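To: members list
From: Renu Maurya
Subject: Re: Sunday open day – kitchen demonstration, access and timing

Dear members,

Thank you for the replies received so far. I am answering the message from Mr. Stankevičius on the list, as several of you have raised the same points.

Kristaps Stankevičius wrote:
> Could the organizers confirm whether visitors to the Omamitz open day
> will be allowed to handle the grippers themselves, or whether we will
> only watch? I would also like to know how many people are admitted
> at one time. Our group from Rastogi has 13 names on the list and
> would prefer to stay together.

Visitors will be allowed to handle the grippers. The kitchen demonstration uses a pair of hand-held grippers, one for each hand, and the task is the sorting and plating of fruit beside the cooker. Ms. Pushpa Bhatt will lead each session and will show the task once before inviting visitors to try it.
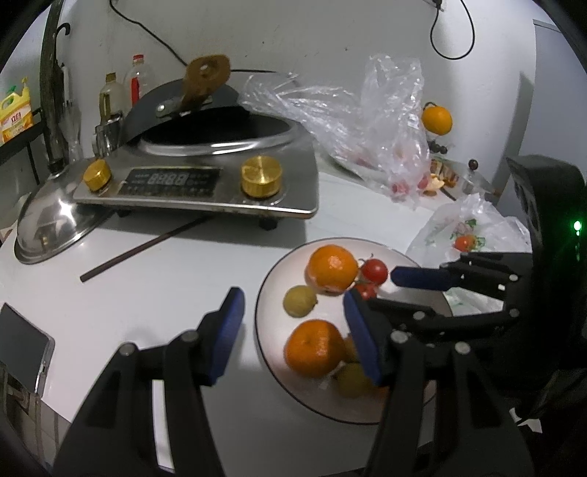

Each session lasts 60 minutes, and the Rastogi group may attend a single session together. We ask that its members arrive at the side entrance by 10:15 a.m. on Sunday and give the group name at the desk. Visitors who are not part of a group should reply to me directly with a preferred time, morning or afternoon.

Two further questions were put to me by telephone. The first concerned the choice of fruit. Mr. Ivars Ramanauskas, who is responsible for the program at Onard, has asked for items of different sizes on the same table, so that visitors must adjust their grip from one piece to the next. Small pears and tomatoes call for a light hand, and most beginners close the fingers too far on the first attempt. The second concerned food safety. Fruit used in the demonstration is not served to visitors – refreshments will be offered separately in Room 509.
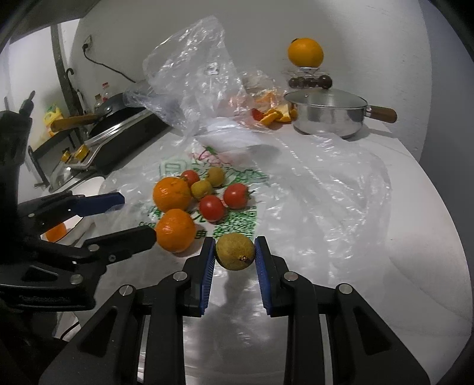 Kitchen demonstration: a small pear held between the blue finger pads, with oranges and tomatoes on the counter.

Long sleeves should be rolled up and bracelets removed before the grippers are used. Bags may be left in the cloakroom. Children are welcome at the demonstration when accompanied by an adult, although the grippers are sized for adult hands.

Mr. Pankaj Malhotra will give a short talk on the Zendon project at 2:00 p.m. No registration is required for the talk. Questions about parking and step-free access may be directed to the front office at extension 753.

Sincerely,

Renu Maurya
Visitor Programs, Omamitz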